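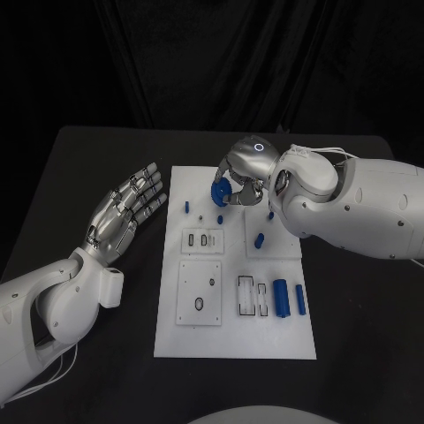
**¿Qué mide la incidencia de una enfermedad?**

Mide la rapidez con la que aparecen casos nuevos en una población que está en riesgo de enfermar. Para calcularla hacen falta tres datos: el número de casos nuevos, el tamaño de la población expuesta y el tiempo durante el cual se la ha seguido.

# Capítulo 4. Medidas de frecuencia

En el capítulo anterior se definió el caso y se vio cómo una definición demasiado amplia altera el recuento. Ahora se supone que la definición ya está fijada y que todos los equipos la aplican de la misma manera. Queda por decidir qué se hace con el recuento.

Un número absoluto de enfermos sirve para planificar camas, turnos o dosis de tratamiento. Sirve poco para comparar. Si el distrito de Serita notifica más casos de gastroenteritis que el de Avram, la diferencia puede deberse al tamaño de la población, a la duración de la vigilancia o a una transmisión más intensa. Las medidas de frecuencia permiten separar estas posibilidades.

## 4.1 Prevalencia

La prevalencia es la proporción de personas que tienen la enfermedad en un momento determinado. En el numerador entran todos los casos existentes, tanto los recientes como los antiguos. En el denominador entra toda la población estudiada, enfermos incluidos.

Tomemos la encuesta escolar de Avram, realizada en marzo. Se examinó a 200 alumnos y 90 presentaban infección por helmintos intestinales. La prevalencia es:

90 / 200 = 0,45

Es decir, un 45 %. El resultado no lleva unidades de tiempo, aunque siempre debe indicarse el momento al que se refiere.

La prevalencia depende de dos factores: la frecuencia con que se producen casos nuevos y la duración de cada caso. Un tratamiento que prolonga la vida de los enfermos sin curarlos puede aumentar la prevalencia aunque el contagio no varíe. Por este motivo conviene ser prudente al interpretar series largas de enfermedades crónicas.

## 4.2 Incidencia acumulada

La incidencia acumulada es la proporción de personas inicialmente sanas que enferman durante un periodo definido. Se interpreta como el riesgo medio de enfermar en ese periodo. Quienes ya tienen la enfermedad al comienzo se excluyen del denominador, y también quienes son inmunes, cuando es posible identificarlos.

En el valle de Jiltia se inscribió a 470 personas sin fiebre ni parásitos en sangre al inicio de la temporada de lluvias. Al terminar la temporada, 94 habían tenido al menos un episodio confirmado de malaria. La incidencia acumulada fue de 94 / 470 = 0,20 durante la temporada.

Cada persona cuenta una sola vez, aunque haya tenido varios episodios. La medida exige además que el seguimiento sea completo. Si parte de los participantes se muda o deja de acudir a las visitas, ya no se sabe si enfermaron, y el cociente pierde su significado directo.

## 4.3 Tasa de incidencia

Cuando el tiempo de seguimiento varía de una persona a otra, se suma lo que ha aportado cada una. La unidad resultante es la persona-tiempo: personas-año, personas-mes o personas-día, según el problema. La tasa de incidencia divide los casos nuevos entre esa suma.

Una persona deja de aportar tiempo cuando enferma, cuando muere, cuando se pierde o cuando acaba el estudio. En enfermedades que pueden repetirse, el protocolo debe decir si vuelve a aportar tiempo después de curarse y a partir de qué día.

> **Caso práctico: la cohorte Redance**
>
> El equipo de Orestis Lambrakis siguió a trabajadores agrícolas para estudiar la leptospirosis. La cohorte acumuló 302 personas-año y registró seis casos nuevos. La tasa fue de 6 / 302 = 0,0199 casos por persona-año, que suele expresarse como 19,9 casos por 1000 personas-año.
>
> Lachlan MacLeish revisó después las fichas y encontró que un trabajador ya tenía anticuerpos al entrar. ¿Qué partes del cálculo habría que corregir?

## 4.4 Elección de la medida

| Medida | Numerador | Denominador | Unidades |
|---|---|---|---|
| Prevalencia | Casos existentes | Población total | Ninguna |
| Incidencia acumulada | Personas que enferman | Población en riesgo al inicio | Ninguna |
| Tasa de incidencia | Casos nuevos | Persona-tiempo en riesgo | 1/tiempo |

Para describir la carga de una enfermedad en los servicios de salud se emplea la prevalencia. Para estudiar causas se prefiere la incidencia, que no se ve afectada por la duración de los casos. En la sección 4.5 se deduce la relación entre ambas bajo condiciones estables.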